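Dritex > Empresa > Quiénes somos

Dritex recopila demostraciones de manipulación para el entrenamiento de políticas de control. El equipo de captura lo dirige Nazmiye Güler; la revisión de datos corresponde a Kuo-hua Mok. El catálogo actual comprende 188 tareas.

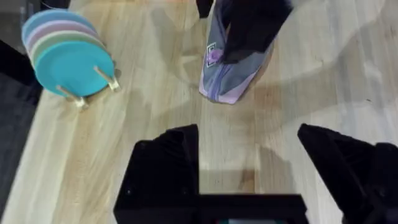
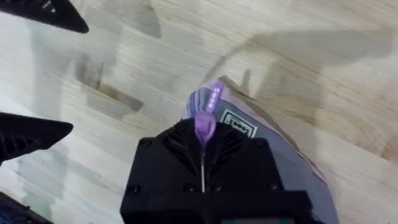 Cada episodio se graba por teleoperación y se anota por fases: aproximación, agarre, desplazamiento y suelta. Los objetos deformables exigen un etiquetado más fino. En una bolsita blanda como la de tonos malva, los pliegues cambian la geometría del agarre, y el anotador marca el punto de contacto por separado. Los episodios con oclusión total se archivan aparte.

Contacto: formulario web | © Dritex | Volver arriba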